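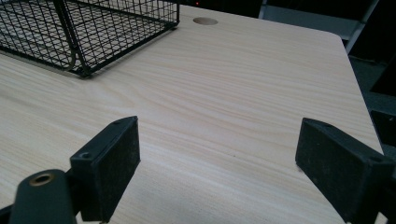

The Ferry Money

The letter from the bank in Clillham came to the shop, and Eilidh Rennie read it standing up between the seed rack and the door. Her aunt had left her $828 and the use of a storage unit, paid through August. There was no mention of the house. The house had gone to the county years ago for taxes, and everyone in the family knew it except, it seemed, her aunt, who had kept writing the address on her Christmas cards.

Eilidh folded the letter and finished her shift. She sold a man two bags of lime and a hose fitting that she was fairly sure was the wrong one. He said he'd bring it back if it was.

Clillham was 427 miles away. She asked Nisbet for three days and he gave her four, one of them paid. He had run the store since before she was hired and did not like being thanked, so she told him the lime was getting low and went home to pack.

She drove the first part at night to miss the trucks. Past Stukasmont the radio gave out and she turned it off. She tried to remember the last time she had seen Aunt Danon. That was not her first name, but it was what they had called her, after her second husband, a quiet man with a boat. The boat had taken people across the lake before the bridge was built. It cost 70 cents a head, and children were free if they sat on somebody. Eilidh had sat on her aunt. She remembered the wool skirt and the smell of the engine, and her aunt saying to hold the money bag with both hands.

The storage place was behind a tire shop. The woman in the office wanted two forms of identification and then looked at neither. She gave Eilidh a key on a bent paper clip.

"She came every week," the woman said. "Up until the winter. She had a chair in there."

"What did she do?"

"Sat, I guess. It isn't allowed, but she left the door up."

The chair was just inside. It was a kitchen chair with a green pad tied to the seat. Behind it were boxes, stacked no higher than a short woman could reach, each with a label in blue ink. KITCHEN. KITCHEN, GOOD. HIS SHIRTS. LAKE. PAPERS, NOT IMPORTANT. Eilidh put the door up all the way and sat down. From there you could see the back of the tire shop, a fence, and a strip of water between two roofs. She hadn't expected the water.

She opened LAKE first. It held charts, a brass bell wrapped in a towel, and a roll of tickets that had never been torn. The roll said 1000 on the paper band, and she didn't see any reason to doubt it. At the bottom was the money bag. She had remembered it as leather, and it was canvas, with a zipper that had rusted shut. Something slid around inside when she tipped it.

She worked at the zipper with a car key and then with a little of the oil she kept in the trunk. It took a long time. A boy from the tire shop came out to eat his sandwich and watched her.

"Is it money?" he said.

"It might be."

"My grandmother went on that boat," he said, looking at the bell. "She said he never let anybody ring it."

"He let me once."

The boy seemed to think this over. When he was done with the sandwich he went in and came back with a pair of pliers, and he held the bag while she pulled. The zipper came apart in the middle. There were coins inside, mostly dimes, and a slip of paper folded into a square.

The paper was a list. It was in the same blue ink, or it had been blue. It gave names, and next to each name an amount, and most of them were crossed out. Hers was near the bottom, not crossed out. Eilidh, it said. Owes nothing, sat on me.

She read it over. Then she put it in her shirt pocket and buttoned the pocket.

"What's it say?" the boy asked.

"It's who owed for the ferry."

"Is my grandmother on there?"

She asked the name and took the paper out again. The grandmother was there, down for 70 cents, crossed out. Eilidh showed him the line and he nodded as if he had been worried about it.

She spent that night in a motel by the bridge and the next day going through the rest. She gave the shirts to a church and the plain kitchen boxes to the woman in the office, who had a daughter moving out. The good kitchen box turned out to be eight plates with a gold rim, and she kept those. PAPERS, NOT IMPORTANT was tax notices, all opened, in order, the last one with a coffee ring on it. So her aunt had known about the house. Eilidh put the notices back the way they were and carried the box to the car with the rest.

The bell she gave to the boy. He said he couldn't take it, and then he took it. She could hear him trying it out behind the shop while she swept the unit, one ring and then a long wait before the next.

She left the key at the office and tied the chair into the trunk with the lid partway down. It knocked on every bump as far as Stukasmont, where she stopped and put a blanket under it. The radio came back after that, a farm report and then somebody's ball game.

Nisbet was at the register when she got in. He asked if there had been any trouble and she said no. The man had been back about the hose fitting, he told her, and the lime had come.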